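Section 3: Getting Your Rashti Under-Cabinet Light Ready to Use

Welcome to the part of the guide where the light finally goes up on the wall. If you've been following along from Section 2, you should have your mounting rail, two end caps, the light bar itself, the power adapter and the small bag of screws laid out somewhere handy. If the bag of screws is still taped inside the lid of the carton, that's where most people find it - go ahead and fetch it now, and the paper template too.

The whole job takes most folks less than an hour, and quite a bit of that is deciding where the light should go. Please don't rush that bit. A light that sits two inches too far back will shine on the wall very nicely and leave your onions in the dark.

Before You Start

Caution: The Rashti is a low-voltage light and plugs into an ordinary wall outlet through the adapter supplied. Use only that adapter. Do not cut the cord, splice it, or wire the bar directly into your house wiring.

Caution: Do not mount the bar above a cooktop, or anywhere that steam or hot air rises straight up onto it.

Note: The bar is 39 inches long with both end caps fitted. Measure the underside of your cabinet between the side panels, and leave a little room at the end where the cord comes out. If your cabinet is shorter than that, see "Short Cabinets" in Section 5 before you drill anything at all.

Mounting the Rail

1. Wipe the underside of the cabinet with a damp cloth and let it dry completely. Cabinets collect a fine film of cooking grease that you may never have noticed, and the template tape won't stick to it.

2. Hold the paper template against the underside, with the printed arrow pointing toward the cabinet doors. For an even light over the counter, keep the front edge of the template close to the front of the cabinet, just behind the lip if yours has one.

3. Tape the template in place and step back. Stand where you normally stand to cook. If you can see the template without bending, you'll be able to see the bare light too, so slide it back a touch until it disappears.

4. Mark the 3 screw positions through the holes in the template with a pencil, then take the template down. Keep it if you bought more than one bar.

5. Drill a shallow starter hole at each mark. Check the thickness of your cabinet floor first, and wrap a bit of tape around the drill bit as a depth stop - it's a very sad feeling to come up through the bottom of a shelf full of cereal bowls.

6. Screw the rail on, starting in the middle. Leave all the screws slightly loose until the last one is in, then snug them down by hand. A power driver can bend the rail.

Fitting the Light Bar

7. Press one end cap onto the bar until it clicks. The cap with the notch goes on the cord side.

8. Hook the back edge of the bar into the rail and swing the front edge up. You'll hear two clicks, and you should be able to tug on it gently without it moving.

9. Run the cord along the back corner of the cabinet using the clips supplied. Leave some slack near the outlet, and keep the cord well clear of toasters, kettles and anything else that heats up.

10. Plug in the adapter and touch the round sensor on the underside of the bar. The light comes on at half brightness the first time.

Setting the Brightness and Color

Hold your finger on the sensor to brighten or dim the light, and let go when you like what you see. A quick double tap changes the color, from warm to neutral to cool and back around to warm again.
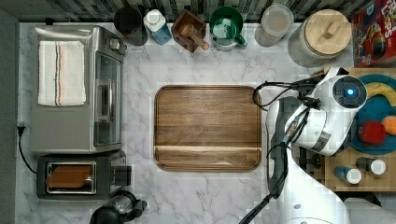

We suggest trying each color in the evening, with your ceiling light off, and living with it for a few days. Warm light is kind to wood and to tired eyes after supper. Cool light is brighter for reading small print on packages, though some people find it a little stern. Stone and other polished counters can throw back more glare than you'd expect, and turning the brightness down to 50 percent usually takes care of it.

Note: The bar remembers your last setting, even after a power cut. To return it to the factory setting, hold the sensor while you plug in the adapter, and keep holding until the light blinks.

If the Light Does Not Come On

Check that the plug is pushed all the way into the cord-side cap, and try another outlet. If it still stays dark, write to Shirin Kiani at the Tokberg service desk and mention part number 792, which is the adapter. Please have your receipt nearby.

Guide revised 12/17/20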